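Kerkden Opens a Second Repair Shop in Plarkside

PLARKSIDE, April - Hi, I'm Ngozi Chukwu, and I get to share some news I've been sitting on for months: Kerkden is opening a second shoe repair shop, right on the main street in Plarkside!

We fixed 2,831 pairs at our Gastham shop last year (so many boots!), and plenty of you drove 40 miles to drop yours off. Now you won't have to. Zulema Mansilla will run the new counter, and she's wonderful with old leather.

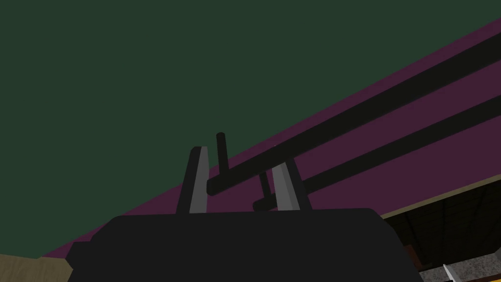

Doors open Friday at 9 a.m., and heel tips are free all day. Bring the pair you've been hiding in the closet, we'd love to see them.

Press questions can go to Obinna Oyewole at the Gastham shop.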